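Rirnonach Growing Site
Site Safety Inspection Checklist – Spring Opening

Inspection month: April
Inspector: Hanna Pawłowska
Accompanied by: Wanda Gajewski (site lead)
Report reviewed by: Barbara Krajewska
Copy to: Flurina Schnyder, Kwiatkowski Land Trust

Ratings
S – Satisfactory
A – Action required by the date agreed with the site lead
U – Urgent; area or equipment to be closed until corrected
N/A – Not applicable or not inspected

Scope
The inspection covers the shared growing beds, rainwater tanks, composting area, tool store, glasshouse and indoor work area. Individual plots are the responsibility of plot holders under the site agreement and were inspected only where they border a shared path. Beehives on the north boundary are inspected separately under the Cosport beekeeping agreement.

1. Access and paths

1.1 Main gate opens fully and latches – S
1.2 Gate code changed since the end of last season – A
The code has not been changed. Several former plot holders still have it. The site lead will issue a new code in writing before the first open Monday.
1.3 Main path level and free of trip hazards – A
Edging boards have lifted beside plot 27, and the fixings are exposed. Boards to be reset or removed.
1.4 Wheelchair route to raised beds clear – S
Route measured at its narrowest point, beside the water tanks: 41 inches. Pallets must not be stored on this side.
1.5 Emergency vehicle access unobstructed – S
1.6 Site address posted inside the gate for emergency calls – S
The lettering is beginning to fade. Replacement recommended before next year.

2. Rainwater collection

2.1 Tanks stable on level bases – S
2.2 Lids secured against children and animals – U
The lid on the east tank could be lifted by hand. The 240-gallon tank was drained and taped off during the inspection. It may be refilled when a locking lid has been fitted and checked by the site lead.
2.3 "Not for drinking" sign at each tap – A
Missing at the tap nearest the glasshouse.
2.4 Gutters and downspouts clear – S
2.5 Overflow directed away from paths – S
Improved since the last inspection. The new gravel channel was draining correctly.
2.6 Hoses stored off the ground when not in use – A
Repeated from the previous report.

3. Composting area

3.1 Bays structurally sound – S
The front slats of the middle bay are softening at the base and should be looked at again in the fall.
3.2 No cooked food, meat or dairy in open bays – S
3.3 Signs of rodents – A
Fresh burrow behind the leaf bay. Contents to be turned and the base lined with wire mesh. Poison must not be used anywhere on the site, under the terms of the land agreement.
3.4 Shredder guard in place and stop switch working – N/A
The Turel shredder was away for service. It must not be returned to use until it has been checked and this line completed.
3.5 Gloves and dust masks available – S

4. Tool store

4.1 Store locked when the site is unattended – S
4.2 Edged tools hung with blades covered or facing the wall – A
Two pruning saws were found loose on the lower shelf. Both were hung up during the inspection.
4.3 Handles sound and free of splinters – S
One cracked spade handle was tagged and withdrawn.
4.4 Fuel kept in approved containers, away from heat sources – S
4.5 Ladder inspected and labeled – A
No label could be found. The ladder is not to be used until it has been inspected by a competent person.
4.6 Sign-out book in use – S
The site lead explained that some members sign tools out for the whole weekend on one line. This is acceptable provided that the return is also entered.

5. Glasshouse

5.1 Panes intact and securely clipped – A
One slipped pane above the potting end. Area beneath to be kept clear until the pane is refitted.
5.2 Roof vents open and close freely – S
5.3 Electrical outlets fitted with ground-fault protection – S
Tested with the site lead present.
5.4 Staging firm and not overloaded – S
5.5 Floor free of algae – A
The strip below the misting line is slippery. Scrub and re-treat; repeat monthly through the season.

6. Indoor work area

6.1 Tables stable and suitable for the work being done – S
6.2 Surfaces wiped down after each session – S
A cleaning sheet is kept by the door. Entries for the past month were complete.
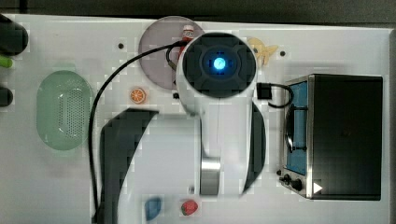
White tabletop viewed from above

6.3 Power cords routed clear of walkways – S
6.4 Treated seed kept separate from untreated seed – A
The separate cabinet is in place, but the treated-seed shelf carries no warning label. Label to state that the seed must not be eaten or fed to animals.
6.5 Hand-washing facilities with soap and towels – S
6.6 Room occupancy limit posted – S
The limit remains 30 persons. Organizers of the spring seed exchange should note that this includes helpers.

7. First aid and fire

7.1 First aid kit complete and in date – A
Eyewash expired. All other contents in order.
7.2 Names of trained first aiders posted – S
Oliwia Kaczorowski has been added to the list and the former entry removed.
7.3 Extinguishers present, accessible and in date – S
7.4 Exit route clear and door opens from inside without a key – S
7.5 Incident book available and up to date – S
One entry since the last inspection: minor hand cut, treated on site. No further action.

General comments

The site is in good order for the start of the season, and the drainage work by the water tanks is a clear improvement. The inspector draws attention to item 2.6, which has now appeared in two successive reports, and asks that hose reels be ordered out of the maintenance budget already approved.

The east tank (item 2.2) is the only area closed as a result of this inspection. The ladder (item 4.5) and shredder (item 3.4) are withdrawn from use pending separate checks.

Any plot holder who disagrees with a finding may write to Barbara Krajewska, giving the item number. Comments will be attached to the site copy of this report.

Follow-up

Items rated A: site lead to confirm completion in writing to the inspector.
Items rated U: reinspection required before reopening.
Tape and tags placed during the inspection may be removed only by the inspector or the site lead.

Signed: H. Pawłowska, inspector
Received: W. Gajewski, site lead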